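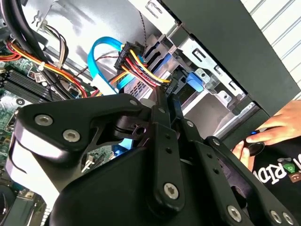 Robotic computer repair

Robotic computer repair is the job of getting a machine to open, strip, fix and close up an ordinary desktop PC. I've been following it for years, and the short answer to "can they do it yet?" is: bits of it, slowly, with a person nearby.

Why it's hard

Cables, mostly! A robot arm is very happy with a rigid part that sits where the drawing says it sits. The inside of a tower is nothing like that – power leads flop about, data cables loop over the thing you want, and no two builders tuck them away the same way. A SATA plug is also a fiddly little object. Pull it straight and it slides off, pull it at an angle and you can snap the plastic (I've done this myself, twice, with perfectly good human fingers).

What works so far

Unplugging is well ahead of plugging in. In the Rilus trials, run by Tyyne Miettinen, an arm made 300 attempts at taking a data cable off a hard drive and failed 47 of them, usually by gripping the wire where it should have had the plug. Putting the cable back was much worse, and the team stopped after 14 tries to rethink the fingertips. Tool-less drive bays help a lot, as pushing a latch is a far kinder job than finding a tiny screw.

Pellent, a refurbishing shop, took the other road. Its arm only strips machines bound for recycling, where a torn cable doesn't matter much, and it got through 1000 old towers before August. Saskia Nepia, who ran the bench there, still had people do the side panels and the memory.

At home

I wouldn't wait up for it. A household robot that swaps your drive would need to cope with dust, odd cases and a tower wedged under a desk, and I haven't seen one try. The Nelura project wants to start with blowing out fans, which sounds about right to me.

See also: Cable handling; Harawira gripper; Disassembly line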